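4.2 Shoe tasks and the limits of current policies
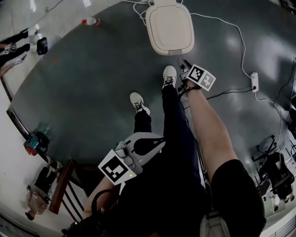

Figure 3. Operator view with both hand-held grippers, shoe-handling sessions, Prurncombe site.

Footwear is a poor fit for the task sets normally used to judge household robots. A mug or a box keeps its shape when it is grasped; a shoe gives at the collar, and its lace can lie almost anywhere. We therefore split the work into four chores of rising difficulty: moving a shoe to a rack, pairing two shoes, loosening a lace, and tying one. Demonstrations were recorded with a gripper in each hand and no robot arm present. In the view in Figure 3 the black jaws of the right gripper point toward the right sneaker, and the dark laces stand out clearly against the white upper, a contrast that later proved important for lace detection. The glossy table top is a harder case. It returns pale patches of overhead light, and patches of this kind were sometimes taken by the segmentation model for part of a white shoe.

The training set holds 2000 demonstrations, divided evenly among the four chores. Policies were trained on the Ernik backbone with the action head described in Section 3.1 and then run on the two-armed Tetosus platform, using fingers of the same geometry as those on the hand-held units. Each chore was attempted 50 times. A trial ended on success, on a dropped shoe, or after 213 seconds.

The first two chores can be regarded as solved under our conditions. Racking failed once and pairing three times, in each case after a grasp on the tongue. Loosening a lace succeeded in 31 trials. Most of the remaining trials timed out while the arms tried to pick up a lace end that was lying flat – the fingertips closed above it and the policy repeated the same motion without lowering the wrist. Tying succeeded in 13 trials, all of them with the shoe clamped to the table.

We also ran the loosening policy without the clamp. The free arm was then needed to hold the heel, a strategy that appears in few demonstrations, and performance fell to four successes. Adding the Vik tactile pads raised this to nine. Magnusson's earlier remark that lace work is limited by contact sensing more than by vision is consistent with this result, though the pads also made the fingertips thicker and we did not test the two effects separately.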